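The nine o'clock wash

By half past seven in the evening the drying room at Wimstead is full. It has slatted racks, a long table for folding and a window that stays open until the first frost. Residents of the 300 flats above share it, and most of them also have a machine of their own squeezed in beside the bath or under the kitchen worktop.

Front loaders took over here when the flats were refitted. They slide under a counter, use less water than the old top loaders and leave a flat surface for the powder and the pegs. What they ask for in return is a little attention to the door. The rubber seal holds water in its lower fold, and lint, hair and coins gather there. A cloth run round it after the last load of the day takes a minute.

Haltley, the repair shop across the road, logged 2,123 call-outs in its last full year. Blocked filters came first and worn seals second. Its advice to new tenants fits on a card: leave the door ajar between washes, clean the filter every 2 months, and go easy on the detergent. Too much of it leaves a grey film on the glass and makes towels stiff.

Gano, a café on the ground floor, washes its aprons and tea towels at 60 degrees and everything else at 30. The owners of Cù, the noodle bar next door, do theirs at 9 each night, when the kitchen closes, and hang them up before going home.
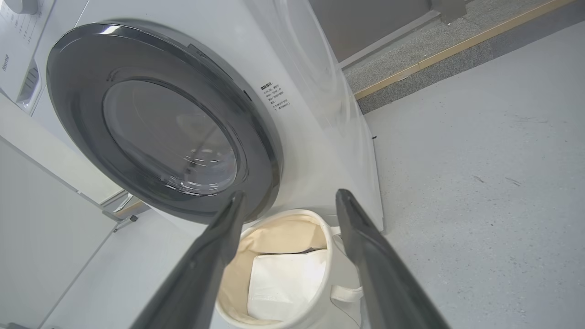

A front loader with a dark-ringed door, beside a Hisense appliance.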